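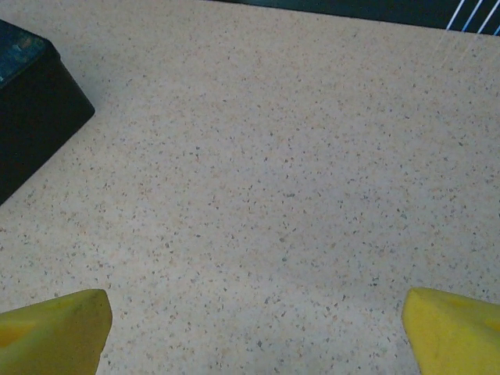
Speckled worktops and the wrist view: notes from September

Most of September went on a question I had been putting off, which was how much of our policy's grasping error comes from the surface under the object. The training set we call Sultana was collected almost entirely on plain tables. The kitchen at Flaltbridge has a worktop that is pale beige with flecks of grey, rust and dark brown in it, and the policy had been doing noticeably worse there than on the bench.

The policy takes one wrist image per step and predicts a short chunk of gripper motions. It has no depth input. On a plain table it can get height from the size of the object and from the shadow. With no object between the fingers it has only the surface texture to go on, plus whatever stands at the margins. A fine, even speckle looks much the same at one height as at another if the network has learned to blur it away, and I suspected ours had.

The test was simple. I kept the same network and the same training schedule, and changed only the data. The baseline used 3,808 demonstrations from Sultana. The second version swapped 2,404 of those for recordings made on patterned surfaces, so the total stayed the same. Both were then run on the speckled worktop and on the plain bench, with the same objects and a fixed list of starting poses.

On the speckled worktop the mixed version completed 78 per cent of its grasps. The baseline managed a little over half. On the plain bench the two were too close to separate with the number of trials I had, so I am treating that as no measurable cost until someone runs more.

The success rate is less informative than the failures. The baseline rarely missed sideways. It closed too early, with the fingers still above the object, and then lifted nothing. That fits a height error. The mixed version still does this, though less often, and most of its remaining failures are on flat objects with a colour close to the worktop. Those I would expect to be hard for any method with this view.

I also tried two cheaper fixes before collecting anything new. Pasting synthetic speckle on to the old images helped slightly, but the pasted pattern did not change scale properly as the hand came down, and scale is the cue I wanted the network to use. Random cropping with stronger colour changes made no difference I could measure. I had hoped the first would be enough, as it would have saved a good deal of collection time.

One detail for anyone repeating this: the fingers matter. Ours are yellow and take up both lower corners of the wrist view, and they are the only part of the image whose size is known in advance. In an early run I masked them out, thinking they were wasted pixels. Early closing got worse on both surfaces. I put them back and have left them alone — including the slight difference in shade between left and right, which I have not tried to correct in software.

All runs were logged with Witico. Brutitar handled the replay of starting poses, and it needed a patch to stop it rounding the wrist angle. Any poses saved before the patch should be regenerated. I found this out halfway through and had to discard the first batch of results, so none of the figures here include them.

Four seeds per version is thin. The ordering was the same in every seed, but the spread on the baseline was wide and I would not lean on the exact gap. Next I want to vary the camera height during collection, on the plain tables as well, and see whether that gives the same gain without needing patterned surfaces at all. The bench is booked for it from the start of next month.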